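Nomular Brand Tracker: review

Nomular is a browser-based tool for small marketing teams that want to monitor brand mentions, run short surveys and report on both from one account. We used the Team plan from March onward, on live work for two clients, Trakley and Prerkov.

Setup took 75 minutes, most of it spent on keyword rules. The rule editor accepts plain terms, exclusions and proximity matches. Accented names need care: a rule for Trịnh also returned posts with the unaccented spelling until strict matching was turned on, and that switch sits two menus deep.

Mention capture is adequate. Over the test period the tool logged 315 mentions for Trakley, 23 of them duplicates from syndicated posts. Duplicates can be merged by hand but not by rule. Sentiment labels are usable on long posts and weak on anything under a sentence.

The survey module is the better half. Question logic is clear, quotas hold, and results export to a spreadsheet with the column names intact. Reports are less flexible. There are 4 templates, fonts are fixed, and a client logo can be placed only in the top left corner.

Support answered by email the same afternoon on both occasions. The help pages still describe the old menu layout. 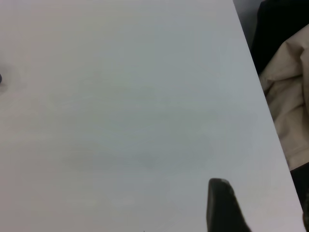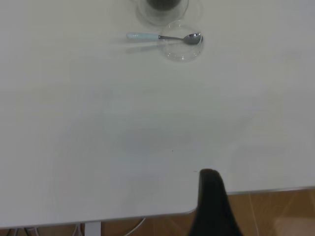
Photos: Nigel Mellor

Seats are billed per person, and read-only seats cost the same as full ones. For a team that shares dashboards with clients, this adds up quickly. Exporting to PDF avoids the extra seats but drops the date filters.

Recommended for survey work. For mention tracking alone, check the duplicate handling during the trial before paying for a year.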